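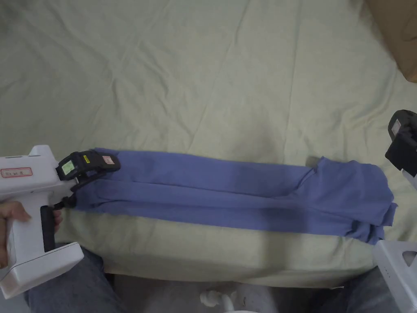
Folding trials with the hand-held grippers, Awad Manipulation Laboratory.

Gripper Comparison Enters Second Stage

30 May 2025
Reading time: 2 minutes
Print this article | E-mail this article

The Awad Manipulation Laboratory has completed the first stage of its comparison of finger sets for hand-held grippers. The work is part of the Flondidow project, which studies how two-handed household tasks can be recorded by a person and later carried out by a pair of robot arms. Members who attended the January meeting will recall that the choice of fingers had been left open until both candidates could be tried on cloth.

The candidates are the Fokska set, already in use at the laboratory for rigid objects, and the Grekia set, which was purchased for this comparison. Both mount on the same hand-held body and close with the same trigger travel. Operators were therefore able to change from one to the other without learning a new grip, and the same camera bracket was used throughout.

Bed-making and the folding of clothing were selected as the test tasks. Cloth is a demanding material for a gripper because the place where it must be grasped changes with every movement. A shirt laid over a sheet adds a further difficulty: the fingers must take hold of the upper layer and leave the lower one where it is. The earlier bench tests, which used towels on a hard table, did not include this condition and gave both sets higher marks than they have since earned.

Each operator performed 30 folds with each finger set. A fold was accepted if the garment ended as a strip or a rectangle with no part of the sheet drawn into it. Where a grasp failed, the operator was asked to release and begin that grasp again, and the recording was kept. Failed grasps are of considerable use in the later stages of the project, and operators were reminded several times that they should not be deleted.
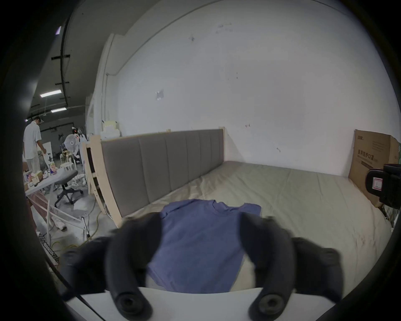

Munther Farah, who supervised the recording sessions, reports that the Fokska set was preferred for long pulls. Once the cloth was held, it seldom slipped, and operators could draw a sleeve across the body of a shirt in a single motion. The set performed less well at the start of a grasp. Its fingers needed to be pressed firmly into the mattress before they would collect a single layer, and operators described this as tiring over a full session.

The Grekia set gave nearly the opposite result. It picked up a hem with little pressure and was the better of the two at corners. During pulls, however, thin knits tended to creep out of the grasp, particularly when the two hands were not moving at the same speed. Mr. Farah has asked that the sessions be repeated with heavier garments before any conclusion is drawn on this point.

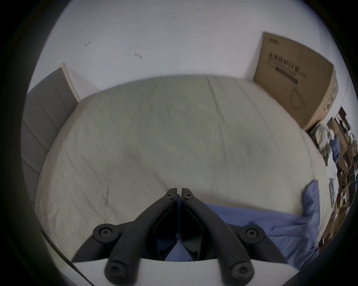 Camera placement was reviewed at the same time, as the project relies on two kinds of view. A camera on the gripper shows the grasp closely, while a camera worn at the operator's head shows the whole garment and both hands. The two have to be read together. In the gripper view, the fingers reach up from the bottom center and their tips almost meet, so that the cloth directly in front of the operator is seen only through a narrow gap and to either side of the hardware. The same view takes in the full width of the bed, and the long creases in the sheet running toward the gripper have proved helpful when judging whether the bedding has been dragged during a fold. The strong curve of the wide lens near the borders is corrected in processing and is not considered a problem.

Rostam Taheri, who is responsible for the recording software, has compared the head view with the gripper view for the full set of folds. His finding is that the head view is the more dependable source for the outline of the garment, and that the gripper view is the more dependable source for the moment of contact. Neither is sufficient for the timing of the release. A small change to the controller has been proposed, by which the width of the finger opening would be written to the recording at every step together with the images.

Mr. Taheri also examined the effect of color. Blue garments on a pale sheet were separated from the background without difficulty in nearly all recordings. White garments on the same sheet were not, and wrinkles in the bedding were in several cases taken for the edge of a sleeve. The second stage will include patterned and dark bedding for this reason.
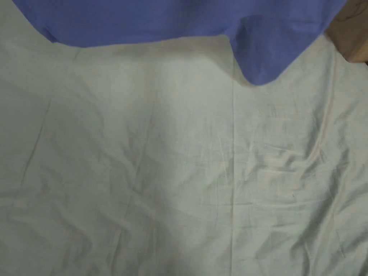
Several matters remain to be settled before the second stage begins. The calibration procedure must be shortened, as it presently has to be repeated whenever the fingers are changed. The finger pads are to be inspected for wear at the end of each session and the result entered in the log. Operators have further requested a lighter cable, and samples have been ordered.

The second stage calls for 2,000 recorded folds, divided evenly between the finger sets. Recordings will be made in the same room and on the same bed so that the results of the two stages can be compared directly. Robot trials will follow once the recordings have been checked. The laboratory has not ruled out a mixed arrangement, with a Fokska set on one arm and a Grekia set on the other, and a short trial of this arrangement has been added to the plan at Mr. Farah's request.

Staff who wish to serve as operators should write to the project office. Training takes one morning, and left-handed operators are especially encouraged to apply. The written procedure for the first stage, including the rules for accepting a fold, is available on request.

Print this article | E-mail this article

Reader comments

bench_four
Were the trigger springs the same for both sets? We found that a softer spring changed our results on thin cotton more than the fingers did.

M. Farah
Yes, one spring was used for both. A softer one is on the list for the second stage, and I would be glad to see your figures.

Ottoline
Please consider fitted sheets as a task in their own right. The corners would be a fair test of the Grekia set.

kds
The mixed arrangement sounds promising. Which arm would hold and which would pull?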